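Library hours cut at Vencombe, branch on Pangaribuan Street to close Mondays

Tue 20 April

The Vencombe town council voted last night to trim hours at both public library branches starting in September. Vote was 5 to 2. Meeting ran past eleven.

Main branch loses its Thursday evening. The smaller one on Pangaribuan Street will be dark on Mondays and shut at four the rest of the week.

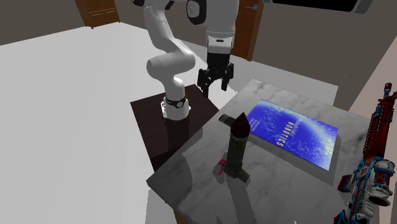
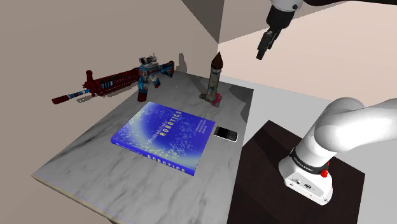 Rendered views with a marble table; a blue hardcover lies on it in the second.

Reason given was the heating bill, plus the roof at the main branch, still leaking over the periodicals. The repair went to Pesetti, a contractor from the next county, but work hasnt started. Council members said they expect a date soon. They said that in the winter too.

Residents filled most of the seats. A petition with 119 signatures was handed in before the vote, asking the town to keep the Thursday evening open for people who work days. It was read into the record. One speaker said her kids do homework at Pangaribuan Street on Mondays and asked where they should go now. No answer from the front table — the mayor's office said later it would look at the community hall.

Book sale still on. Paperbacks a dollar, hardcovers two, kids' books whatever you want to put in the jar. Bring your own bags.

Other changes: late fees stay as they are. Holds can still be picked up from the lobby shelf untill closing. The online catalog moves to a new system called Trornuren over the summer and will be offline for a weekend, dates to come. Card numbers stay the same but everyone will need a new PIN.

No layoffs planned, the town says. Part-time shifts will be shorter. The council takes up the parks budget at its next meeting — same room, 7 p.m., public comment first.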